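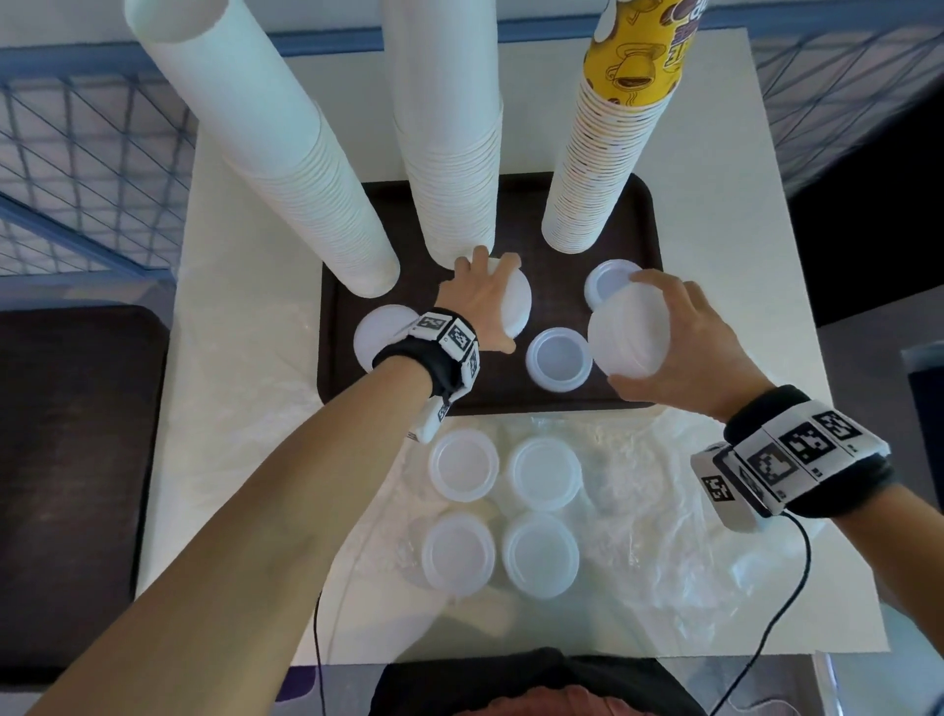
Lobby Coffee Service at Hsu Hall

Fisari runs the coffee counter in the lobby of Hsu Hall in Stekmont during the winter concert season. The hall seats 252, and on most evenings a large part of the audience comes to the counter in the same fifteen minutes. Most of the work is about cups and lids.

UNLOADING

The side door on the Tratia Street end. The van can stop there until 5:30 p.m. After that the space belongs to the hall's own deliveries.

Cartons on the hand truck. Cups travel on top and milk on the bottom. The carton with the torn corner was opened the week before and taped shut again.

Ehab Ramadan with the folding tables. They go in first and stand against the wall until the floor has been swept.

The lobby before anything is set out. The coat racks had already been moved to the left of the stairs. Last season they stood on the right, and the coffee line ran straight into the people waiting for their coats.

Power strip and floor mat. There is one outlet on this wall that can take the large brewer. The kettle runs from the outlet behind the ticket desk, and its cord is taped down along the baseboard.

TABLES

Two tables end to end. The brewer and the milk go on the table closer to the wall. The other one is for cups, lids, and sugar, and it is the one the audience sees.

Wiping down. Plain water and a little dish soap, then a dry cloth. The spray cleaner we used before left a smell that the cups picked up.

Jucélia Vieira checking the height of the table legs. The floor slopes toward the doors, so the two legs on that side get a rubber pad under each foot.

The price card in its stand. Small coffee, large coffee, tea, hot chocolate. Cards for the pastries are kept in the same envelope and come out when there are pastries.

CUPS AND LIDS

Cup sleeves before opening. We cut the plastic at one end only and slide the stack out as far as needed. What stays in the sleeve goes home clean.

Stacks standing rim down. This is how all of our paper cups are kept on the table. Dust stays out, and the person pouring takes the cup by its base and turns it over in one move.

White cups for coffee. These are the plain ones we buy by the case, and one size covers both drip coffee and tea. A large coffee goes in the taller white cup, kept on the brewer side.

Printed cups for hot chocolate. Feven Worku suggested giving hot chocolate its own cup two seasons ago. At the pickup end a parent can find the right drink without lifting a lid.

A tray for the lids. Lids used to sit directly on the table in a pile, and someone's sleeve would send half of them to the floor. With a tray they stay in one place, and at the end of the night the tray gets washed along with the pitchers.

Sorting lids by hand. Lids come tightly packed and two will often pass for one. Pulling them apart before the doors open takes a few minutes for each sleeve.

Testing a lid from a new case. Press around the whole rim, then tip the cup over the sink. We do this with one lid from every case, using cold water. A case that fails goes back to the supplier with a note on the carton.

The wrong lids. These are from a case delivered in error in November. They look right and sit on the cup, but they do not close. Kept on the shelf in the storeroom with a strip of red tape so that they are not packed again. (Photo: Ehab Ramadan)

Small plastic containers for tasting. On nights when there is a second coffee on the list we pour a mouthful of it for anyone who asks. They also get used for sugar packets when the sugar bowl is missing.

Stirrers, napkins, sugar. The napkin holder is the heavy one from the shop on Tratia Street. The lighter one blew over each time the front doors were propped open.

BREWING

Filling the brewer. Water comes from the kitchenette behind the cloakroom, in pitchers. Inese Pärn carries two at a time.

The grinder stays at the shop. Coffee is ground in the afternoon and brought over in tins, one tin to a batch. The label on the lid has the time of grinding in pencil.

First batch. Started when the orchestra goes in to tune, so that it is ready well before intermission. The second batch goes on as soon as the first has been emptied into the airpots.

Airpots in a row. The one with the green ribbon is decaf. The ribbon replaced a paper label that kept getting wet.

Milk in the ice bath. Whole milk, oat milk, and a small pitcher of cream. The basin is from the hall's kitchen and has to be back on its hook by 10 p.m.

Hot chocolate on the burner. Jucélia makes it with milk and grated chocolate and stirs it the whole time. The large pot serves most of the children at a family concert. At an evening concert half a pot is enough.

INTERMISSION

The lobby five minutes before the doors open. You can hear the last movement through the wall from this spot, so we know how long we have.

The line, seen from the stairs. It starts at the pillar and runs along the windows. Inese stands at the pillar for the first few minutes and points people toward the end of it.

Pouring. One person pours, one takes money, one puts on lids and moves the drinks to the pickup end. On a quiet night the person with the lids also looks after the milk.

Hands at the pickup end. Cups with lids go on the left and cups without lids go on the right. People who mean to drink standing up usually don't want one.

A customer with 6 coffees. We have carriers for four. For anything more we lend one of the flat trays and ask for it back before the second half. (Photo: Feven Worku)

Topping up the stacks. When a stack gets down to hand height, new cups are added from underneath, so the older ones are used first. It is easier with two people, one to lift and one to slide the new ones in.

Bell for the second half. Cups with lids may be taken as far as the inner doors. The shelf beside the doors is for drinks that are not finished. Nearly all of them are still there afterward.

The counter right after the bell. Feven is collecting lids that were taken and put back. Those go in the trash even if they look clean.

CLEARING UP

Empty stacks. The cups left on the table are put back in their sleeves, the open end is folded over twice, and the sleeve is closed with a clip.

Trash and recycling. Stekmont does not take lined paper cups with the paper. They go in the gray bin with the lids, and only the cartons and sleeves are recycled. We put a sign over each bin this year and the bins have been easier to sort since then.

Washing the trays. Warm water, soft brush, and then upright in the rack. The rack holds all of the trays if the pitchers are done first.

Coffee grounds in the bucket. These go to a gardener who lives behind the shop. She leaves the clean bucket on the step the next morning.

Writing up the sheet. What was brought, what was used, what came back. A season at Hsu Hall takes a little over 700 white cups on the small side, and the sheet is how we know when to order. The printed cups take longer to arrive and have to be ordered before the last case is open.

The storeroom shelf. Cups on the upper shelf, lids on the middle one, tins and cloths below. Cartons are marked on the short side, facing out.

Lobby with the tables folded. Coat racks go back where they were. The rubber pads from the table legs go in the cash box, where they have been kept since one of them was lost.

Ehab, Jucélia, Feven, and Inese at the side door. The van had been moved to the next street by then.

NOTES ON THE COUNTER

The counter opens 40 minutes before each concert and again at intermission. It closes when the bell rings for the second half and does not reopen after the concert.

Please bring your own cup if you like. We fill any cup that fits under the airpot spout, and the price is the same as for a small coffee. Lids are on the tray at the pickup end. If you can't find the size you need, ask the person pouring, as the taller cups take a different one.

Groups that want coffee set aside for intermission can leave an order at the counter before the concert begins. Orders are put on the small table by the windows with a name on a card.

Copies of the photos can be had from Nouhaila at the shop. Bring the caption with you or describe which one you mean, as the files are not in the same order as the page.

Fisari Coffee, Tratia Street, Stekmont | Contact | © Fisari. Photos may not be reused without permission. | Back to top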